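CLEKWOOD TO INTRODUCE LICENSES FOR INDOOR CATS

Applicants must pass written test, sit still for photograph

Clekwood, December 2023

Hi everybody! Naledi Pretorius here, Director of Domestic Animal Permissions for the town of Clekwood, and I am so pleased to finally be able to share this with you. Starting in the new year, every indoor cat within the town limits will need a valid license before it can look out of a window.

I know, I know. Some of you have been calling my office since September asking whether the rumors were true, and I had to keep telling you I was in a meeting. (I was in a meeting, in fairness. It was a long one and it was about this.)

Window looking has gone completely unregulated in Clekwood for as long as anyone on my staff can remember. Cats have been sitting on sills at all hours, watching whatever they please, with no training and no insurance. In the last year alone we received 1,000 complaints from birds. We also had 41 complaints from squirrels, but those were written on bark and we're still working out what they say.

The basic license, or Class A, lets a cat look out of one ground floor window during daylight. Cats who want to look out of an upstairs window will need a Class B, and there's an extra endorsement for making that chattering noise with the jaw. Staring at a blank wall is not covered by any of these and will be handled by a separate department – please stop sending me the wall forms.

To get a Class A, your cat will have to pass a written test of 100 questions. The pass mark is two. We felt that was firm but fair, and it came out of a pilot program we ran over in Asby, where the highest score was one and the rest of the papers had been slept on. 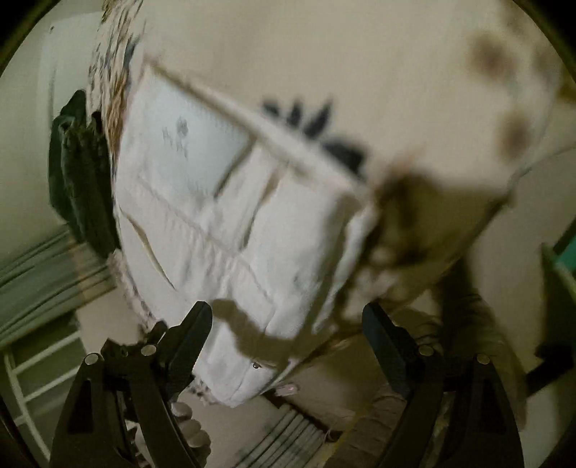 After the written part there's a practical, which takes place at the testing center on Jitton Street. Your cat will be placed in front of an approved window and asked to look out of it in a calm and orderly way while an examiner drives past slowly in a van. Knocking a plant off the sill is an automatic fail. Knocking it off while keeping eye contact with the examiner is a fail and a fine.

I get asked a lot about kittens. Kittens can apply for a learner's permit, which means they can look out of a window as long as a fully licensed cat is sitting next to them and hasn't wandered off to the kitchen. They also have to wear a large red L, and the town will supply one replacement L for each one eaten. After that you're buying your own!

Now, not everyone is thrilled with me. My deputy, Lwazi Oosthuizen, has lived with a gray tabby called Lim for most of his adult life, and he asked me to include a statement from the two of them.

"Lim has been looking out of the same window for nine years without a single accident, unless you count the curtain," Lwazi said. "I think experienced cats should be allowed to carry over their existing window. Lim has no comment at this time and has gone under the bed."

I took that very seriously, and so we've added what we're calling the Senior Sill Exemption. Any cat over the age of eight can skip the written test if it can show that it was going to ignore it anyway. You'll need to bring a letter from your vet and some proof of address, and the cat, and a second cat to act as a witness.

Enforcement starts gently. For the first few weeks our wardens will only be tapping on the glass and looking disappointed. Once that period is over, unlicensed cats will have their blinds lowered to half, and repeat offenders may be turned around to face the couch. I really hope it doesn't come to that. I've seen it done and the cat didn't speak to any of us afterward.

Forms can be picked up from the front desk at Clekwood Town Hall, where they're in the cardboard box by the door. If there's a cat in the box, please wait until it gets out. Do not lift the cat – we tried that on Tuesday and we're short a receptionist until further notice.

Dogs are not affected by any of this, although several have already handed themselves in.

Press contact: Naledi Pretorius, Domestic Animal Permissions, Clekwood Town Hall. Mornings are best. Please don't ring during the afternoon nap.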